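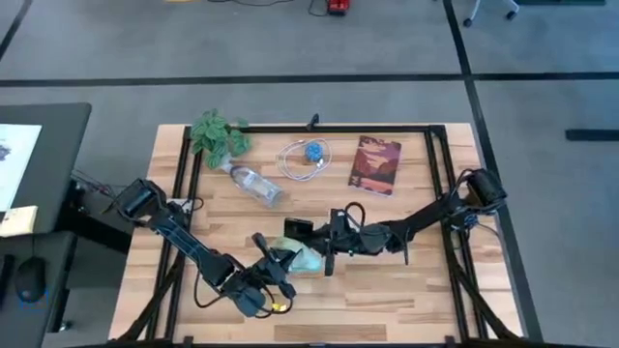 家事を任せられる機械はいつ買えるのか、とのご質問を、前回の報告会の後に書面で頂戴いたしました。差出人のお名前はございませんでしたが、同じ方は「展示会では毎年できると聞くが、我が家の洗濯物は今も私が畳んでいる」と続けておられます。本日はこのご指摘に沿ってご報告申し上げます。

(ここで一拍置く)

スライド1 課題の範囲
当機構のPlosenport計画では、家庭内作業と店舗の軽作業を対象としております。布を二本の腕で持ち、広げ、角を合わせて置く。人が意識せずに行うこの動作が、現時点では最も難しい部類に入ります。布は持つたびに形が変わり、折り重なった部分は上から見えません。冒頭の写真では、左右のグリッパーが薄緑色の布の両側をつかんでおり、布はその間でしわになっています。つかむことと畳むことの間には、なお相当の距離がございます。

スライド2 試行の結果
Clellavthorpe試験室における布の取り扱いは、7月からの累計で1,966回でございます。このうち、人の手を借りずに畳み終えたものは419回にとどまりました。失敗の多くは角の取り違えによるものです。一回の所要時間は40秒前後で、熟練者には及びません。
(配付資料の表を参照いただくよう案内する。内訳の読み上げは省略)

スライド3 店舗作業
Bozsikの売場で行った棚への補充は、箱の寸法が揃っている限り安定しております。袋物が混じりますと成績は下がり、布と同様の問題が現れます。Jindonの倉庫については契約上の理由により数値を控えさせていただきますが、傾向は同じです。

スライド4 現時点での見解
物の種類と置き場所を限定した作業については、監督者を置いた上での導入を検討できる段階にあると考えております。一般のご家庭で、日ごとに散らかり方の異なる部屋をお任せいただくには至っておりません。発売時期についても、本日お示しできるものはございません。

(質疑に入る前に、安全基準に関するご質問は2番の窓口で別途承る旨を伝える。価格の質問が出た場合は、未定とのみ回答すること)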